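Pre-run safety check, two-arm table, club build season (March)

Filled in by me, with Manikandan Salian reading the items out loud so I can't skip any. Same list as last time, plus the two lines Emil Ruchti asked for after the Berkotholm meet. Marks are OK, FIX or LATER, and I put my comments right under each one because the little comment column is never big enough for me!

## 1. Power and stop

- [x] **E-stop pressed and released, both arms go limp – OK.** Tried it twice. Manikandan hit it the second time without telling me, which is how Emil wants it done anyway.
- [x] **Supply switched off before anyone touches a connector – OK.**
- [ ] **Stop button within reach of the person at the keyboard – FIX.** I can reach it, but I have long arms. Anyone from the Juralness junior group would have to stand up. Let's get the longer lead from the Clestov kit and tape it to the near corner.

## 2. Grippers

- [x] **Fingers open all the way on command – OK**
- [x] **Both pads present, mesh side facing in – OK**
- [x] **Tips clean, nothing caught between them – OK**
- [ ] **Pads pressed by thumb, no lifting at the ends – LATER.** I did the left arm and then we got called over to help with the Sfakianakis team's laptop (long story, wrong driver). So the right arm still needs a thumb on it before we call this section done.
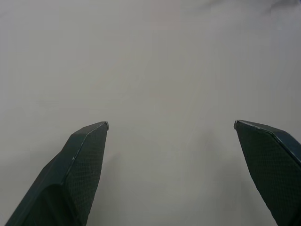 The cycle counter is at 2,433 now, and I'd like to swap pads before the meet even if they still feel fine. Our own rule is a good look every 1,000 cycles and we sailed right past the last one – my fault, I was the one with the notebook. I've written the next check on the lid of the spares box in big letters.

- [ ] **Finger screws snug – LATER.** Please use the short driver for these and go gently, I've already rounded one off this season and Emil had to drill it out.
- [x] **Grip force limit set to 35 in the config – OK.** It's the percent setting. Somebody had it higher for the heavy block task, so read the number on the screen every time and don't trust your memory (I sure don't trust mine).

## 3. Table and work area

We're on the fruit basket task this month: pick up a fruit, put it in the basket, let go, back off. It's a nice one for new members, and the basket is light enough that a bad move just shoves it along.

- [x] **Basket in the middle, handle up – OK**
- [x] **Fruit is the artificial kind – OK.** Yes, this is a real line on the list now!
- [x] **Table doesn't rock when you lean on it – OK.** Leaned hard on both sections.
- [ ] **Back section clear of anything that isn't part of the task – FIX.** Parcel, phone, bit case, pouch, the white box, all of it needs to go on the shelf before we run at full speed. I know it's handy to have the bits right there, I do it too.
- [ ] **Cables at the wrist can't snag – FIX.** The right arm's black cables hang down under the wrist and I don't love it. Two straps, and leave enough slack that the wrist can still turn all the way. Then run it slowly through the full reach and watch the cables the whole time, please.
- [ ] **Chairs pushed back from the arms' reach – LATER.** Do this last, once everybody has stopped wandering around. 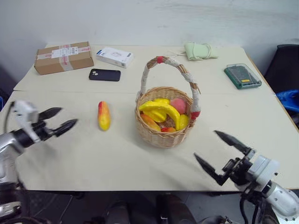
*Fruit basket task, both grippers open, one mango still on the table.*

## 4. People

- [x] **One person at the keyboard, one on the stop – OK.** Me on keys, Manikandan on stop. We swap after lunch.
- [x] **Long hair tied, sleeves up, lanyards off – OK.** I forgot my lanyard until he read this line out. It's off now.
- [x] **Say "moving" out loud before any motion – OK,** though we mumble. Louder!
- [ ] **New members have signed the arm rules sheet – FIX.** Two signatures missing. The sheet is in the blue binder, page after the battery stuff.

## 5. Before we go to full speed

Every FIX above gets done and ticked by a second person. The LATER ones can wait until after the slow run, except the pad check on the right arm, which I've changed my mind about and want done first. The slow run script is saved as run 705, so load that one and leave the speed alone.

Emil, could you look over the cable straps when you get in? I'll be at the bench until 4:30.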